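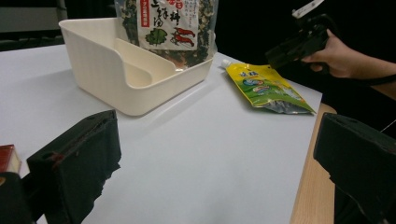

I've been reselling used dinnerware for a few years and get asked a lot how I price it, so I'm putting it in one thread. Most of what I sell is stoneware from the Kornholm factory, plus some Yoshida pieces when I find them. A big white tabletop is a good surface for checking pieces, and a low-walled cream-white tray is fine for the small stuff like lids and spoons. Pale surfaces make dark specks and crumbs of old glaze easy to see.

1/ Start with the back stamp. Kornholm used a pressed mark early on and a printed one later. The printed one wears off in dishwashers. A plate with no mark can still be Kornholm, but buyers want the mark, so I take a third off the price if it's gone.

2/ Run a fingernail around the rim. You'll feel a flea bite before you see it. Do the foot ring too. Chips on the foot don't bother most people, but put them in the listing anyway or you'll be paying for a return.

3/ Tap it. A sound plate rings. A cracked one gives a dull click. Hold it from underneath on your fingertips when you do this, otherwise your hand kills the ring and you'll throw out good plates. I did that with two Dirley bowls my first year.

4/ Gray marks on the glaze are usually metal from cutlery and they come off with a mild cleanser and a soft cloth. Crazing doesn't come off. Some sellers soak crazed pieces in bleach. Please don't. It gets under the glaze and weakens it.

5/ Prices. Last May I bought a full Kornholm service at an estate sale for $400. Dinner plates, salad plates, soup bowls, two platters and a gravy boat missing its saucer. I split it up and sold it for $960 before fees and shipping. After those it came to $653, so I cleared $253 on it. The platters sold first. The salad plates took all summer.

6/ People see the first number and think it's easy money. That set took me four evenings to wash, check, photograph and list. Then there's packing.

7/ Packing: plates go on edge, never flat. Wrap each one separately, then bundle them in fours. Double box anything over $20. If you can hear it move, open it back up.

8/ Whole sets or singles? Singles bring more money. Sets are less work. If the pattern is common, sell the set. If people are out there trying to replace one broken bowl, sell singles. Yoshida teacups go as singles every time.

9/ Someone asked about Fleltier. It's nice to look at but soft. The rims chip if you look at them wrong, and I rarely find more than two good plates in a stack. I buy it only when it's very cheap.

10/ Most of what I know about marks came from Mbali Matlala, who had the booth across from mine at the flea market. She keeps a notebook of rubbings, done with a pencil and thin paper. Start one of your own. Photos of pressed marks never come out as clear.

11/ Adding one because it's in my replies a lot: no, I don't buy from photos anymore. Too many hairlines don't show up. If you're local I'll come look.

12/ Next thread will be glassware, probably after the holidays.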